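Home > Datasets > Manipulation > Teleoperated
4 min read

# Kiritdale Chips: data card

Read this before you download anything. The set is small, the task is narrow, and I would like fewer people to train on it and then write to me surprised.

## What it is

Recordings of a person driving a two-arm robot by remote control, moving poker chips about on a table with a cardboard box on it. There are 36 episodes. Of these, 18 were driven by Tharindu Haque and the other 18 by Celeste Retamal. Perihan Akgül checked the labels. Ojārs Hunt wrote the loader and still answers mail about it, mostly on a Thursday.

Each episode has joint positions for both arms, gripper opening, the operator's commands, and video from a fixed camera and a wrist camera. Everything is stored at the rate it was recorded. We did no smoothing.

## What I don't believe about it

The usual claim is that a handful of good demonstrations will teach a robot the task. Perhaps. What ours teach is how two particular people like to pick up a chip. Tharindu comes straight down and closes slowly. Celeste slides in low and corrects at the last moment -- you can tell them apart from the joint traces alone. A policy trained on both tends to do something in between, and in between is often a miss.

Chips are thin and lie flat, so a small error in height counts for a lot. The operators could see the table with their own eyes while driving. The policy gets only the cameras. I don't know how much that matters and I distrust anyone who says it doesn't.

Fixed camera first, then wrist camera, same table:

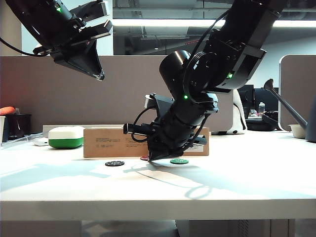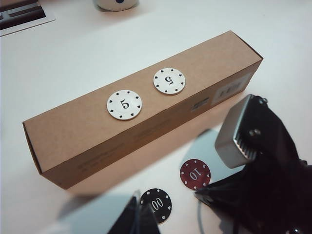 ## Known faults

- Episode 4 has a gap in the gripper signal. Skip it or patch it yourself.
- Failed grasps are kept in and marked `miss`. Please don't delete them and then report a success rate.
- The `done` flag was pressed by hand and is sometimes late.
- Lighting was not controlled between sessions.

## Using it

Hold out 10 episodes for testing, and split by operator if you can. A random split will flatter you. Şükran Aksoy tried both on the Wemetti baseline and the gap was big enough that we stopped quoting the random one.

I wouldn't use this set to argue that remote control beats guiding the arm by hand. We never recorded the second kind. There is a plan to do so in August -- it has been planned before.

Contact: Kiritdale data desk | Terms of use | Back to top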